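Multcombe Desk Top, Pale Blond Finish
Sold by Boateng Office & Home
Item 1363

If you have been working at a dark, heavy desk for years (as I did, far too long), you may be surprised at how much brighter a room feels with a pale top in it. The Multcombe is the one we keep coming back to in our own shop, and it's the one I point people toward when they come in wanting something light that still looks like wood. The grain has plenty of movement to it, with long wavy bands in cream and tan, and no two tops come out of the crate looking the same. We think that's half the fun!
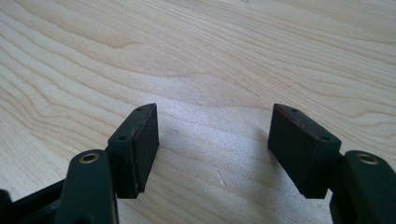
Multcombe top, close view of the grain

Every top ships with one coat of clear finish already on it, and for most folks that's plenty. If you have kids doing homework or you eat lunch at your desk, go ahead and add the Sostitz care kit to your order. It has 2 cloths and a jar of wax in it, and one jar lasts me the better part of a year. Wipe with the grain and take your time over it.

You can order the top plain or with a round cable opening, and I'd nudge you toward the opening if you keep a lamp or a charger out.

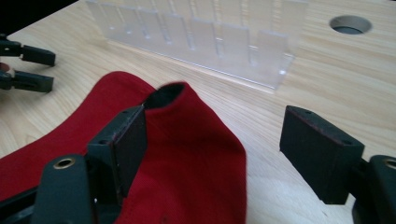

A clear acrylic rack with upright dividers looks lovely on this finish, by the way, as you still get to see the wood through it. We stock the Fikuvora racks for just that purpose, and they're happy holding mail, notebooks or the tablet you can never find a home for.

The top is rated for 200 pounds spread evenly and comes with a 5-year warranty against warping. Legs are sold separately. Allow about two weeks for delivery, a little longer in January when we do our stock count.

Questions about sizes or a matching shelf? Ask for Ezekiel Villanueva at the front counter, mornings are best.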